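Narus: grasp planning for small desk items
Project report, 4 June 2026

1. Scope
Narus is a planning layer that sits between the Hilby detector and the arm controller. It takes object poses, ranks candidate grasps and sends one trajectory at a time.

2. Method
Candidates are sampled at 200 per object and filtered for finger clearance. The planner logged 183 requests. Replanning is capped at 400 ms — past that, the arm holds position.

3. Workspace
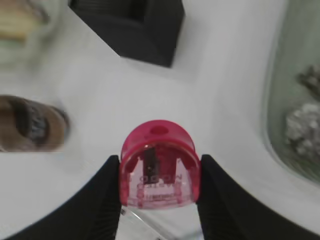
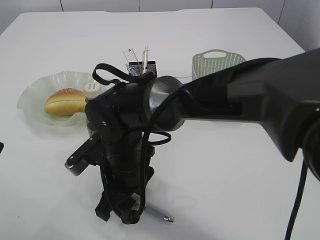
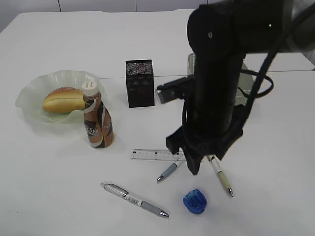

Clearance filtering was the weakest part of the planner. Our first cost term scored each item alone and ignored its neighbours. In the last view two pens lie close to the gripper and the ruler runs under its left finger, a layout where that term favours grasps that would disturb a second item. Version 2 adds a penalty for swept volume. Transparent items remain a problem for Hilby, and their poses are still entered by hand.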